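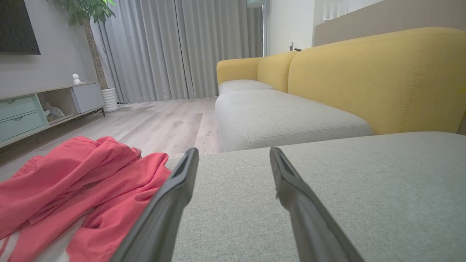 Garba Yusuf told us last term that folding one sleeve took him more patience than his whole school exam, and he still came back every evening. We would like more people like him.

The Duvik student robot club is looking for 2 new members for its home tidying project. You will guide the gripper by hand, pick up clothes from sofas and chairs, and write down each try. Our goal is 1000 tries before the August contest – we have 80.

No experience is needed. Training is given, and travel is paid. Please write to Ekaette Omoregie at the club desk.

Posted in August contest news, by Euan Haldane
14 shares | 2 comments

Tamunoemi Akinola: Is it possible to join only after 6 pm?

Nnamdi Effiong: I did it last year – bring comfortable shoes.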